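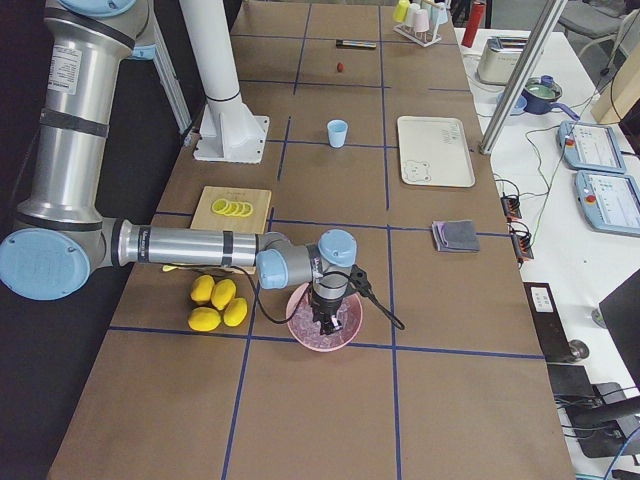

Setting up a drinks demonstration for an open day

Skitero Knowledge Base
Search articles Search
Last revised 23 September 2024 by Lucero Huaranga

This procedure covers the iced lemon drink routine as run at the Skornstead open day. It assumes two arms already mounted and commissioned, and an operator who has run the routine at least once without an audience. For mounting and payload settings, see the commissioning notes.

One run takes 10 minutes, including the reset. Plan the visitor groups to match. At the February open day we had 200 visitors through the room and the groups were let in too close together, so the table was still being reset while people stood at the rope.

1. Prepare the surface

Cover the table with brown paper and tape it into a grid with dark blue tape. Small wrinkles and gaps in the tape do not matter. The grid is for the person who resets the table. It is a placement guide and the control program does not read it. Replace the paper when it tears or when lemon juice has soaked through.

2. Lay out the items

Use a light plastic cup with a wide mouth. Glass slips in the gripper and is not allowed on the public side of the rope. Put the ice in a shallow bowl, the lemons and the cutting board on the same side as each other, and the folded cloth where the operator can reach it without crossing the arm's path. Slice the lemon by hand before the group comes in. The knife does not form part of the routine and must be off the table before either arm is enabled.

3. Check the grip

Run the stirring step alone, at reduced speed, before the first group. The fingers should close squarely on the upper part of the handle. 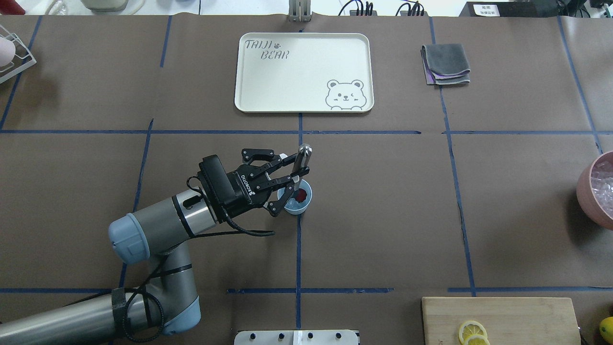

If the handle leans after the fingers close, stop, open the gripper by hand from the pendant and teach the point again a little lower. Do not correct a lean by raising the grip force. Cuadros pads mark soft metal at high force, and the Flernetti pads we used before them were worse. Repeat the check after any change of cup.

4. Place the fruit and set the start position

Ice goes in before fruit. A strawberry dropped into a bare cup tends to bounce, and visitors will remember the bounce. Keep the ice low, so that there is room to stir. The load shown has the red fruit sitting on a few cubes at the bottom, with the cup just left of the centre tape line and the tray lying clear along the upper one. Fill no higher than half. Leave the tray empty until the serving step.

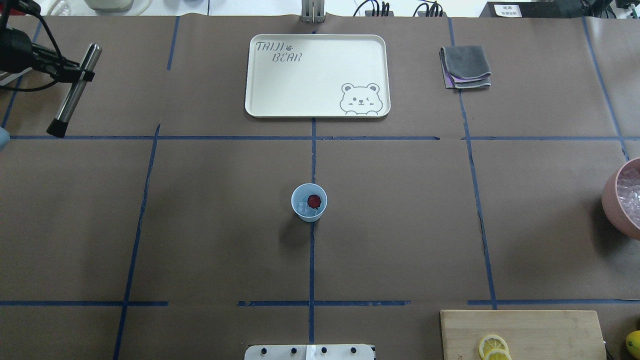

5. Brief the visitors

Say which parts are automatic and which were done by hand. Point out the red emergency stop on each pendant, and who is holding it. Questions are taken between runs. If a visitor asks for the drink, the answer is no; the surface is not food-safe.

6. Reset

Stop both arms and confirm on both pendants before anyone reaches over the table. Then put every item back in its cell, working from the tray outwards. Wipe up any water from the ice first — wet paper lifts the tape. 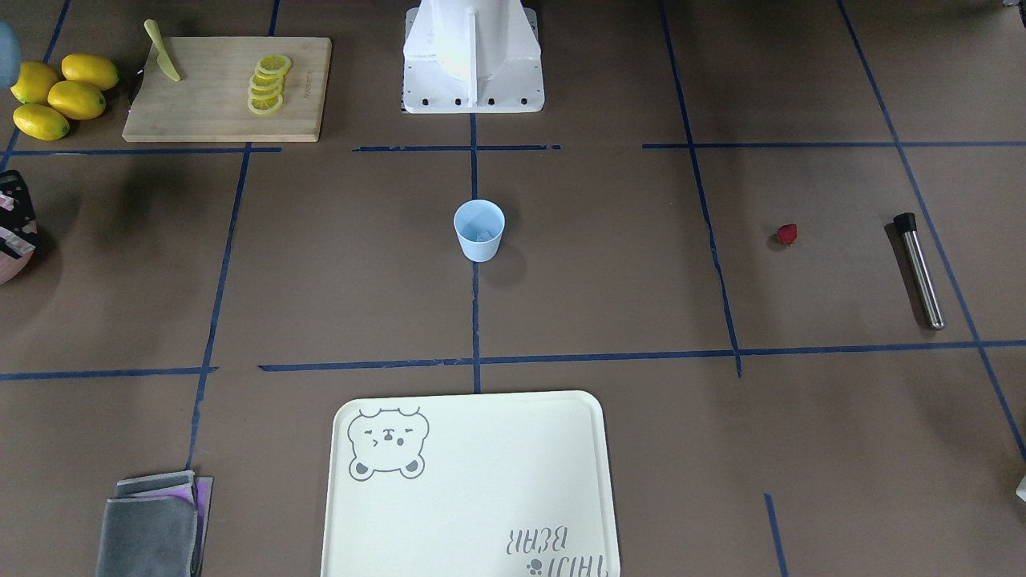

Tray, cup, strawberry and cutting board on the taped grid.

Log each run number and any stop, with the step at which it happened. Program file for this version: 878. Older files use a different cup height and should be deleted from the controller.

33 shares
Comments (10)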